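I want to make a case for the wipe-down. Fifteen minutes with a lint-free cloth and a torch, at the start of every shift, before anyone so much as looks at a program. I've become a bit of a bore about it at Hurkgate, and I intend to get worse.

We run a laundry-handling cell. It's one arm, one wrist camera, one two-fingered gripper and a front-loading washer, and the job is to get clothes out of a basket and into the drum. People who visit always want to talk about the clever part, how the thing decides where to grab a sock. Fair enough, I love that part too! But I look after the cell, and after two years of doing it I'm convinced that most of what gets called cleverness, or the lack of it, is maintenance.

Take the fingers. Knitwear sheds. Every garment that goes through leaves a little of itself on the finger pads, and the fluff packs down into a sort of felt that you can't see from standing height. Grip gets vague. A sleeve that should stay put creeps downwards on the way to the door, and somebody opens a laptop and starts nudging the closing force up. I did exactly that in my first January here. I went up and up until the gripper was leaving dents in a jumper, and then Danilo Samonte, who was on lates, came over with a damp cloth and cleaned the pads. I put the force back where it had started and it's been there ever since.

So now it's pads first, then the camera window, then the hand-eye check. The check is dull and wonderful. You drive the arm to the taught point in front of the washer, look at the live view and compare it with the reference picture taped up by the controller. If the door opening has wandered by more than 2 mm on the overlay, you stop and find out why.

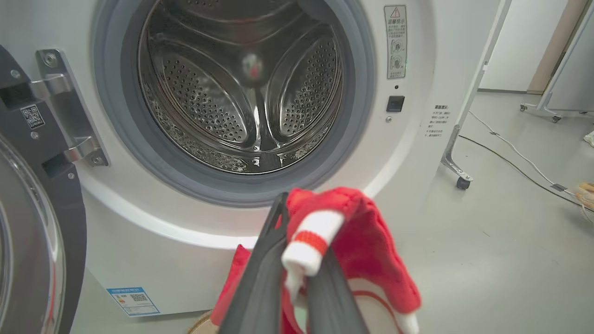 Nine times in ten the machine has moved and the arm hasn't. A washer on a smooth floor will walk, given enough spin cycles, and the arm will go on reaching faithfully for where it used to be. The old hands at Griva, where I trained, bolted everything down and considered the matter closed. I like their thinking, but a domestic washer isn't made for bolting, so we mark the feet with tape and check the tape. It costs nothing. I'd put tape on everything if they let me.

Polished steel is the other joy of this cell. A drum throws highlights about, and it'll happily show the camera a smeary copy of whatever the gripper is holding. The vision people have ways round this and they're good ones, but they work a great deal better when the lights are where they were when the system was tuned. Our lamp stand gets knocked. It has its own tape now.

There's an argument on the other side, and I've heard it most often from the Clirkano lot upstairs. They say a cell that needs this much fussing isn't finished, and that the software should cope with a bit of fluff. I agree that it should, one day. But every tolerance you hand to the dirt is one you can't spend on the laundry, and laundry is quite hard enough. Our log goes back 400 shifts, and the bad ones cluster around the mornings when the check was skipped.

The check sheet has 12 lines on it and fits on one side of paper. Durán, our sister site, have asked for a copy, and I sent it on Wednesday with far too long a covering note. Cable run is line nine. Please don't skip line nine.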